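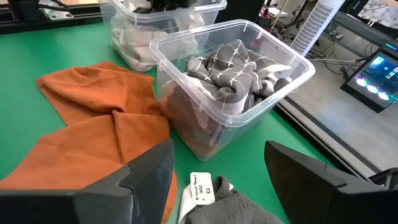
Figure 3. Wrist view of the sorting table, with loose cloth, clear bins and a handwritten tag between the gripper fingers.

4.2 Whose job is the heap?

Before Wiva, sorting at Pridness had no job description. The Usar depot takes in household textiles, and somebody had to divide them into things that belonged together. The task went to whoever was standing closest to the table, and people who disliked it had learned to stand elsewhere. In our first round of interviews, all 5 sorters described the work as "easy" and then spent a good part of an hour explaining how hard it was.

The difficulty lies in the categories. A towel is a towel until it is a bath mat. A square of cloth can be a napkin, a rag or half of a set, and the sorters settled such questions with a glance and a flick of the wrist. They didn't agree with each other, but the disagreements were stable, and the packing room had long since learned whose bins needed a second look. Management believed there was one sorting standard. There were several, and they had been getting along fine.

Automation ended this arrangement by asking for the rules. Mogensen, which supplied Wiva and set up the stations, needed item names before it needed anything else. The first list was drafted in a morning by a manager who had last sorted in a previous decade. It held up until lunch. The sorters then wrote their own, on small tags in their own handwriting, and the tags won. One sorter told us it was the first time the company had asked her to name anything, and that she would have liked to be asked about the parking lot as well.

By May the list had been revised so often that the depot gave up numbering the versions. Most changes concerned things that the sorters had always treated as obvious. Does a cloth count as folded if one corner has given up? Is a stained item still the item? Two sorters who had worked side by side for years discovered that they had opposite views on dishcloths, and they have not dropped the subject.

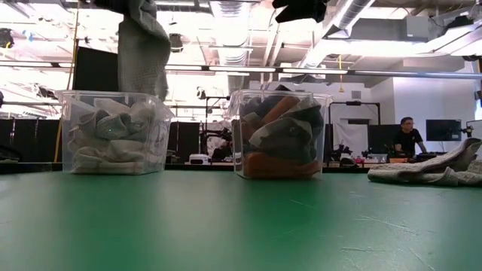
The second change was in pace, and it went the opposite way from what the staff had expected. Everyone we spoke to before the rollout assumed that the machine would be fast and that they would be made to keep up. During our visits the usual complaint was that it took its time. Sorters who had spent their working lives clearing a table by feel now stood beside one and waited. Several developed the habit of reaching in to help. The written procedure forbids this, and the sorters can recite the procedure word for word, often while leaning forward.

Waiting turned out to be tiring in its own way. "I used to go home with sore shoulders," one sorter said. "Now I go home with a sore opinion." Under the old routine, attention could drift. The hands knew what to do, and the talk at the table was widely held to be the best part of the shift. Watching for trouble leaves the hands free and takes the attention, and the talk has thinned out accordingly. When it does happen, a good deal of it concerns the machine. Sorters comment on its choices in the tone used for a relative parking a car.

We coded 1823 entries from the shared station log, which the depot introduced along with Wiva. The log has a field for the type of problem and a field for notes. The type field offers a short menu that the sorters regard with suspicion, and by far the most popular choice is "other." The notes are where the work is. They range from the clipped ("again") to the forensic, and they record a great deal of knowledge that had never been written down: which fabrics slide, which ones cling to their neighbors, how a heap should be loosened so that the item on top is also the item that comes up.

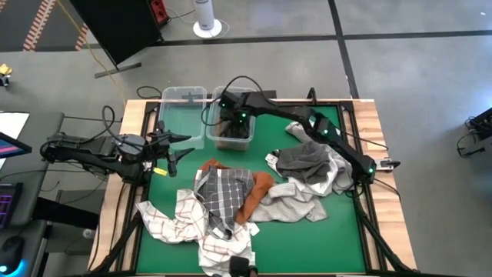

Figure 4. Both arms at the station, with a pile of mixed textiles between them and the right gripper over one of the bins.

Nearly everything that we call skill in this section concerns the pile. In the project plan, the pile is an input. It arrives, it is processed, and it leaves as output in bins. The sorters see it differently. They speak of good heaps and bad heaps, and by the second month they had begun, without instructions, to make good ones. A good heap has edges showing. It keeps long items from wrapping around short ones and avoids putting two things of the same color next to each other. Preparing one takes a moment or two of quiet work that appears in no job title and no timesheet.

This put the evaluation in an awkward spot. Management compared stations by how often a person had to step in, and the stations with the fewest interventions were praised as having the best-tuned equipment. We observed 156 table setups across the depot. At the praised stations, sorters arranged the heap before starting in most of the setups we watched. Elsewhere they tended to drop it on the table and stand back, as the procedure tells them to. The equipment was the same. When we presented this to the managers, one asked whether heap arranging could be automated. The sorters in the room were very polite about it.

There is a well-worn point in the literature that automated systems depend on human work that their owners don't see. We have little to add to it except a detail about timing. At Pridness the hidden work was invented after the machine came in. It isn't left over from the old job, where a bad heap was no worse than a good one to a pair of human hands. The sorters built a new craft in the gap between what the procedure assumed and what a tangle of cloth will do, and they built it mainly so that they could get to the end of a shift without typing "again."

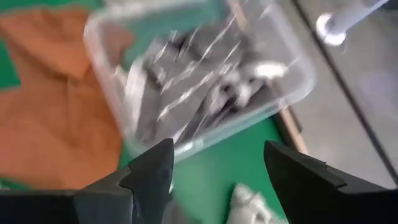

Figure 5. Wrist view, blurred by motion. The fingers are open, with orange-brown cloth to the left of the bin.

The third change concerns the view. Station screens can show what the wrist cameras see, and the sorters, who had stood over the same kind of table for years, now had the option of looking at it from a hand's distance. Opinions were divided. Two of them kept the wrist view up all day and said that it helped them judge a grasp. The others found it unpleasant, particularly when the arm was moving, and turned to the table itself. "I know what a dishcloth looks like," said one. "I don't need to be flown over it."

The split matters for training. Mogensen's materials teach new staff from the screen. The experienced sorters teach from the table, and they do it during breaks, outside the official hours. New hires sit through both. The ones we interviewed could describe the official account fluently and, when asked what they did if an item wouldn't come up cleanly, gave the unofficial one. We collected about 255 such tips over the study, with a fair amount of overlap and some outright contradiction. The dishcloth question remains open here too.

On pay and grading, less has changed than either side predicted. The sorters are now called station operators. The title came with a lanyard. A proposal to recognize heap preparation as part of the role was under discussion when our fieldwork ended, held up by the question of what to call it. "Pre-arrangement" was felt to be too grand and "tidying" not grand enough. In the meantime the log has acquired a new habit: operators who have set up a heap with special care write a small "h" in the notes field. The menu doesn't provide for it, and the monthly report strips it out, but the next person on shift reads it and knows what kind of table they are inheriting.

We return to the "h" entries in Section 5, where we compare them with the intervention counts.

Contact the authors | Copyright held by the authors | Back to top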